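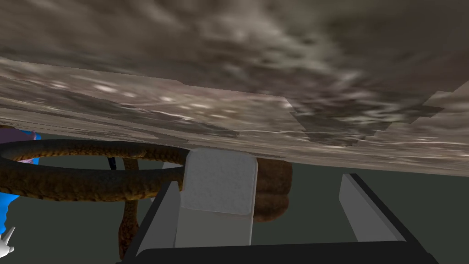 Sim first or arm first? Help me split a small budget
Forum: Buying & Budgeting

benchrat_mo
Sep 5, 2021
Okay so we finally got money! $2000 from the school (hooray, I guess) and I have to turn in a purchase plan before they take it back. My thinking is to spend almost all of it on a decent desktop with a real graphics card, run everything simulated through February, and only then ask for an arm. My co-lead wants to buy the cheap Trajkovski arm right now and worry about the rest later. We've got 10 kids and exactly one laptop that can open the simulator without wheezing. What would you do?

clampdown
Arm. Get the arm. Kids lose interest in a screen so fast, and a sim never teaches anyone what a stripped screw feels like. I blew a whole season on virtual stuff and the first real gripper we plugged in humbled all of us. 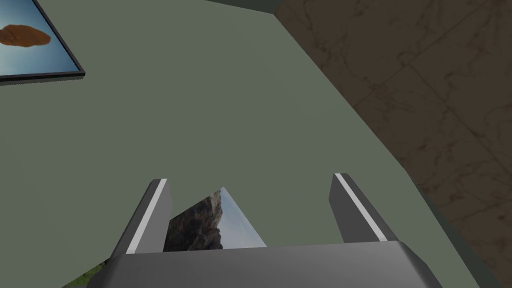 Orvokki Räsänen
Lab coordinator, Clarwood

I'm going to disagree with clampdown, nicely! We did sim first at Clarwood and I'd do it again tomorrow. The big thing for me was finding out which gripper we wanted before paying for one. I had a wide two-finger model all picked out in my head, and then we tried it virtually on flat things lying on a table and I went right back to the catalog. That cost us zero dollars. Also you can hand the same setup to every kid, and nobody's waiting in line for the one arm.

clampdown
Sure, but contact in a sim is fake. Stuff slides through other stuff. How do you trust a gripper choice based on that?

Orvokki Räsänen
I don't trust it for grip strength, you're right about that. I trust it for reach and clearance. Can the hand get over the edge of the counter, is there room for the fingers between the bread and the glass, does the elbow end up somewhere silly. That's what I was budgeting around.
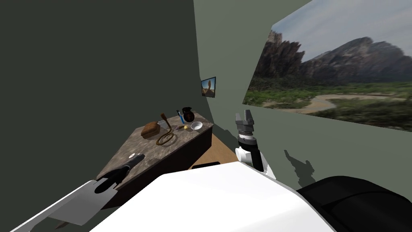
And once you start thinking about two arms the reach question gets expensive fast, so please play with it before you sign anything. We had 2 arms on our wish list for ages (I was so attached to that idea) and most of the tasks we'd planned only needed one. The second one got moved to next year and the money went to spare fingers and a sturdier table.

tin_whistle
Don't forget shipping!! Tastden quoted us 6 weeks and a freight charge that wasn't on the product page. Ask for it in writing.

benchrat_mo
Ugh, good point, freight isn't in my sheet at all. Orvokki, do you have a view of the whole counter setup? I want to show my co-lead.

Orvokki Räsänen
Sure, same room.
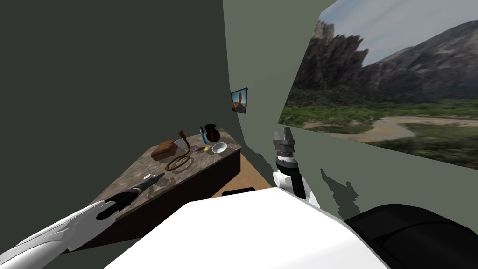 Counter task in the simulator, both arms in view

benchrat_mo
Perfect, thank you. I'm leaning desktop, plus a line for one used arm if Dirkutstead still has their refurb list up.

clampdown
They do, I checked last night. Still think you should buy the arm first but at least look at the refurbs before you send that plan in.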